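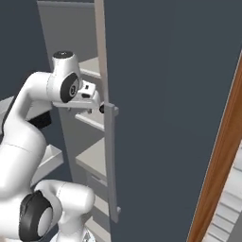 Page last changed: 2 March 2019

Food Storage and Household Waste
Handout 4. Instructor: Emília Polák

Students should read this handout before the June seminar. It covers the Vamberg household survey, in which 356 households kept a food diary for 30 days.

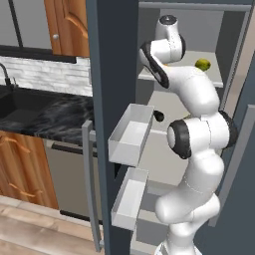 The diaries list 1,257 discarded items. Of these, 770 were fresh fruit, vegetables or bread. Leftovers formed the next largest group.
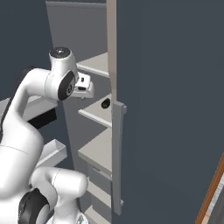 Cabinet with four shelves visible, door open.

Date labels require care. A "best before" date concerns quality; a "use by" date concerns safety. Brabec treats the two together, and his totals should be read accordingly.

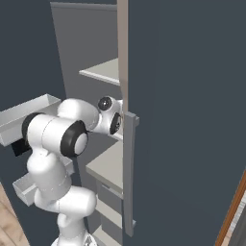 Which date label concerns safety?
The "use by" date.

Written summaries are to be submitted to Mojtaba Zarei.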